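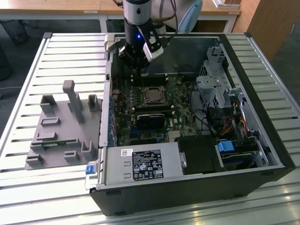 Jornada de puertas abiertas en Skuldale: preguntas frecuentes

Desde que colgué el aviso me han llegado un montón de mensajes, muchos con las mismas dudas, así que las contesto todas aquí. Si falta la tuya, escríbeme y la añado.

¿Qué vamos a ver?

La célula donde practicamos el montaje de ordenadores con un brazo robótico. Trabajamos con una torre de sobremesa tumbada y sin el panel lateral, y el brazo se mueve por encima con la pinza apuntando hacia las ranuras de memoria. Al lado está la base gris impresa en 3D donde dejamos los módulos de RAM – el verde que ves tumbado en su hueco es uno de ellos.

¿Por qué memorias y no algo más vistoso?

¡Me lo preguntan siempre! Un módulo de memoria parece fácil hasta que intentas meterlo recto, con la fuerza justa y sin doblar nada. A mí me costó la primera vez con las manos, y eso que tengo dos. Para un robot es un ejercicio estupendo.

¿El ordenador está encendido durante la demostración?

No, nunca. Fuera de la corriente y abierto, que para eso es de prácticas.

¿Cuándo es y cuánto dura?

El 10/2/18, con pases durante toda la mañana y otro turno después de comer. Cada pase dura tres cuartos de hora, contando las preguntas, que suelen alargarse (sobre todo si le toca a Tegwen Foulkes, que se enrolla casi tanto como yo).

¿Hay que apuntarse?

Sí, por favor. En cada pase entramos doce personas y el laboratorio es pequeño. La lista la lleva Mared Bellis; dile tu nombre, cuántos venís y qué turno preferís. Si al final no puedes, avisa y le damos el hueco a otro.

¿Puedo llevar niños?

Claro que sí, a partir de ocho años y con un adulto al lado. Los más pequeños se aburren un poco, te lo digo por experiencia con mis sobrinos.

¿Me puedo acercar al brazo?

Hasta la cinta amarilla del suelo que pondremos ese día, y de ahí no se pasa mientras el brazo se mueve. Entre un intento y otro lo paramos y podéis asomaros a ver la placa de cerca, con el procesador al aire y todo.

¿Dejáis que el público maneje el robot?

En el último turno sí, de dos en dos y con Lise Fraser a vuestro lado. Se trata de llevar la pinza hasta un módulo y levantarlo. Nada más, pero engancha muchísimo.

¿Y si falla?

Pues falla – y lo repetimos. Llevamos 1.365 intentos anotados en el cuaderno de Lirkach, que es como llamamos a este proyecto, y 723 salieron bien a la primera. El resto nos ha enseñado bastante, aunque alguna tarde me acordé de toda la familia del robot.

¿Hace falta saber programar?

Para nada. Si sabes, quédate al final y Ffion Craddock te enseña el código con mucho gusto.

¿Se pueden hacer fotos?

Sí, sin flash.

¿Cómo se llega?

Entrada por la puerta lateral del edificio Nommont, segunda planta. Hay ascensor. El aparcamiento de delante se llena enseguida, mejor venir andando o en autobús.

¿Lo vais a repetir?

La idea es hacer otra en marzo, todavía sin fecha. Si quieres que te avise, díselo a Mared cuando te apuntes.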